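Speaker notes: "What I saw at the Praltudby open day"
Evening slot, back room, 16 chairs. Keep it under half an hour. Water on the lectern BEFORE starting this time.

OPENING
Thank Birger Tangen for the introduction, whatever he says in it. Ask who has been to a robot demonstration. Ask who has been to a good one. Wait for the laugh. If there is no laugh, go straight on.

GETTING THERE
Vemamach opens its doors every July. I signed up expecting welding sparks. I got a visitor badge, number 239, and a cinnamon bun. The bun was excellent and I will take questions on it later.
Our guide was Holger Sjöberg, a patient man in very clean shoes. He walked us past the server closet (warm, humming, no comment) and into the demo room, where the kitchen lives on a big screen. It's a simulated kitchen. Cletus Brannigan, standing next to me, asked if the simulated kitchen had a simulated dishwasher. Holger had clearly heard this one before.

THE FUNNEL
Set this up slowly. People expect a backflip. What we got was kitchenware.
Explain that the same session can be watched from out in the room or from close in at the gripper. Click through both, and then stop talking for a few seconds.

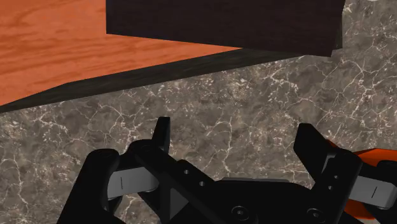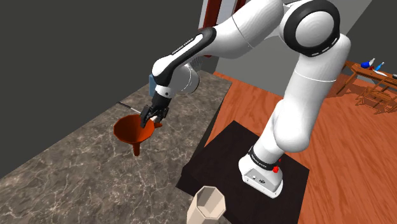

Simulated kitchen, Praltudby open day: close in at the open gripper, then the whole arm with the funnel.

Point out the marble. Somebody put real effort into those veins, and I have seen worse in show homes.
Ask the room how they would pick up a funnel. Everybody grabs it somewhere different. Holger says the rim is a sensible place and also an annoying one: thin, curved, and sloping away from you. I wrote down "like picking up a hat by the brim with salad tongs." My words. He winced.

WHY PRACTICE ON A SCREEN
You can drop a simulated funnel all afternoon and never bend down for it. You can also reset the kitchen with one key, a feature I asked to have installed at home.
The catch, per Holger: a real counter has crumbs on it. Don't go into friction here. Last time I went into friction we lost 11 minutes and Ademir Rocha.

QUESTIONS FROM THE TOUR
Bendik Bakke asked when it would do his dishes. Answer: long pause, then a different subject.
A girl of 7 asked if the robot gets bored. Best question of the day. Holger said no, but the engineers do.

CLOSING
Say what I liked: they let us stand there and watch it be slow.
Mention the Lustora trip in the fall, sign-up sheet by the door. Bring your own bun.
Hand over to Birger. Unplug the laptop, take the adapter home, it's mine.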